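Pappas hand-held gripper, pair - reviewed after six months' use

Bought as a pair, with two batteries each, a charging dock and a case. Price paid for the set was £2,319 including delivery from Brorlow, who were quick. We use them for showing pick-and-place jobs by hand before the same jobs go over to the arms. Most of that work is soft goods: towels, cloths, pillowcases, the odd bag.

Build is good. The housing is a matt plastic that doesn't show marks, and the handle suits both large and small hands. The trigger has a long travel and a clear stop at the end. Weight is fine for short runs, but after an hour the wrist knows about it. The vents get warm to the touch, never more than that. Battery life is as stated on the box when new and a bit less now.

Grip on hard objects is very good. Mugs, tins, tool handles and boxes all hold well and let go when asked. If that was all we did I would give it full marks and stop there.

The fault

In February one of the two failed to release. The operator had closed on a folded cloth, lifted it, moved it across and let go of the trigger. The fingers stayed shut. The display showed "open". Letting go and squeezing again made no difference, and nor did the release button on the underside. It took a power cycle to free it, and on restart the fingers opened at full speed with no warning. The operator had a hand on the cloth at the time and got a sharp knock across the knuckles. Bruised, no broken skin. It went in the accident book.

It happened again the same week, and seven times in all before we took the unit out of use. Six of those were on cloth and the other was on a padded envelope. The second gripper, same model and same firmware, has done it only once.

What we found

We took the finger module off, which is four screws and one connector. There was fluff packed behind the left-hand finger slide, enough to stop it going back fully. The slide has a small sensor that is meant to see when the finger is home. On ours the sensor was also covered with fluff, and as far as we can tell the controller took that as "finger is home", so it stopped driving the motor. That would explain the display reading "open" while the fingers were closed. The tension stays in the drive until the restart, and then it all comes out at once.

Cleaning it with a soft brush and a vacuum put it right. The fluff was back to a visible layer after a fortnight of towel work. Microfibre is worse than cotton.

The manual says to clean the fingers "as needed". It says nothing about the slide, and it doesn't mention that the fingers move on power-up. That second point is the one I mark it down for. A jam is a nuisance - a part that moves on its own at start-up needs a warning label at the very least.

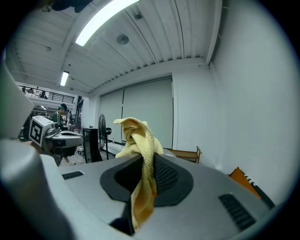
Lokthorpe Handling Workshop - Tools and Equipment

Yellow microfibre towels are now our standard check after cleaning. Bunch one up, grip, lift, release, and do it again until you are satisfied. Any hesitation on release and the module comes off again.

Our rules for these units since the fault:

Brush out the slides at the end of every session with cloth.
If the fingers stick, do not pull the item. Put the gripper down on a bench, fingers facing away from you, and then switch it off.
Keep both hands clear when switching back on.
Write every stuck release in the log, even if it clears by itself.

The maker's reply

Pappas answered our report within a few days and were polite. They sent a new finger module free of charge and said a slower start-up movement would be in a later firmware version. We haven't had it yet. They would not say whether the sensor logic is going to change. The new module has the same open slide as the old one, so I expect the same fluff.

Compared with the Berkus

We had the Berkus before this. It is heavier, the trigger is stiff and it drops thin cloth. It does have a rubber boot over the slide, though, and a proper mechanical release lever that works with the power off. In the time we used it, it never held on to anything we couldn't get back.

Verdict

Good for hard objects, and pleasant to use. For cloth I can't recommend it without daily cleaning and a start-up routine that everybody sticks to. We are keeping ours, and I will update this review when the firmware arrives.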